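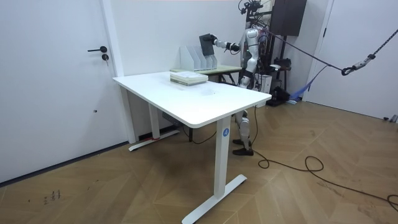
Print | E-mail

Korna Parts List, version 5

Korna is a plain table of spare parts for older laptops. It tells you which cable, hinge, fan or battery fits which model, and which screwdriver you need to take the old part out. We started it because the shop lists we used at Tovness did not agree with each other, and we ordered wrong hinges too many times.

What is in the table

The file korna.csv has 2557 rows. One row is one part for one model. If the same fan fits three models, you will find three rows. The columns are:

- part_id — our own number, it never changes
- part_type — one of 11 words, see types.txt
- model — the name as printed on the bottom cover
- year_from, year_to — both years are included
- driver — the size of the screwdriver, for example T5 or PH00
- adhesive — yes, no, or empty when we did not check
- source — who entered the row
- note — free text, mostly English

Empty cells mean "we do not know". Please do not read them as "no".

How the rows were made

Most of the rows come from the repair notebooks of Tovness, which Lâm Vũ typed in during one winter. The battery rows were given by the Lamrani shop in Altulcombe. Juraj Jurčo compared both lists and removed the doubles. Where the two lists said different things, he kept the row from the person who had opened the machine, and wrote the other value in the note column.

Known problems

- The display cables are weak. For 80 rows the year range is copied from a seller and was not tested.
- Some keyboards are listed without the layout. US and UK layouts often need a different top case, so look at the note before you order.
- Fans with left and right side are marked L and R as seen with the bottom cover off. Version 4 had this the opposite way — if you still use it, please replace the file.

Using it

The file is UTF-8, separated with semicolons. Some spreadsheet programs change "1-2" in the note column to a date, so import this column as text.

You may copy and change the table for any purpose, also for a paid shop. Please keep the source column.

Corrections

Send us the part_id, the old value and the new value. A photo of the label on the part helps a lot. The next version is planned for December.

Last change: July 10, 2018

Print | E-mail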